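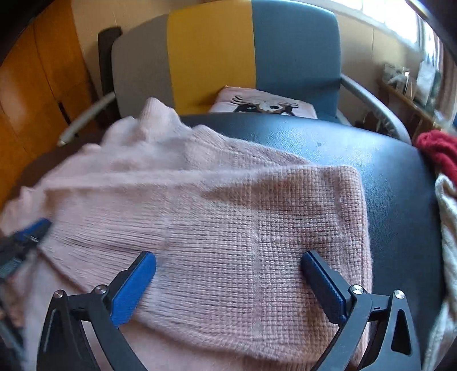

Lihua Zheng asks that every new member read this section twice before picking up the hand gripper, and the club agrees with her. Most faults logged last term, she writes, came from steps that had been skipped in the first two minutes of a session.

Section 4. Preparing and Recording a Garment Folding Session

4.1 Scope

This section applies to all members of the Cultthorpe Student Robotics Club who record folding tasks for the Stiser project. It covers knitted garments only. Towels and woven shirts are covered in Section 5. Members must have completed the gripper check in Section 3 before they begin.

4.2 Before you start

1. Sign the session sheet and write down the number of the gripper you have been given.

2. Open and close the jaws fully several times. The movement should be smooth from end to end. If the jaws stick, return the gripper to the bench and take another.

3. Press each finger pad lightly with your thumb. A pad that lifts or turns must be refitted as described in 3.6.

4. Remove rings, watches and bracelets.

5. Check that the storage card has room for the whole session. The card must show at least 2,000 MB free.

Note: Finger pads may differ in colour. Colour has no bearing on how a pad is fitted or used.

4.3 Laying out the garment

6. Choose one garment from the pile and move the others to the side of the work surface. They may remain in view.

7. Lay the garment down loosely. Do not smooth it by hand.

8. Stand so that you can reach both sleeves without leaning on the surface.

Caution: Fine knits snag easily. Keep the pads clear of loose loops and never drag a closed jaw across ribbing.

4.4 Recording the fold

9. Start the recording and hold both grippers still until the tone sounds.

10. Approach the fabric with the jaws open. Close them slowly on a single edge, such as a cuff or hem.

11. Lift, carry and lower the edge in one steady movement – do not shake the garment to straighten it.

12. Open the jaws fully before moving away. Fibres can cling to the pads and pull the fold apart.

13. Repeat for each fold on the task card. If a fold fails, carry on and correct it with the grippers. Do not stop the recording to fix it by hand.

14. Return to the starting position and stop the recording.

4.5 Naming and saving

Save each recording under the task number and your initials. A file for task 422 recorded by Yiran Lü, for instance, is saved as 422-YL. Copy all files to the Flakine folder before you leave the room. The folder held 2,637 recordings at the end of October, and a misnamed file is very hard to find again.

4.6 After the session

15. Wipe the pads with a dry cloth and pick out any lint from the joints.

16. Place the grippers in their tray with the jaws closed.

17. Note any fault on the session sheet, including minor ones. Repairs are carried out at the Dong bench between sessions.

Caution: Do not tighten the linkage screws yourself. Overtightening will bind the jaws – see Section 7 for the correct procedure.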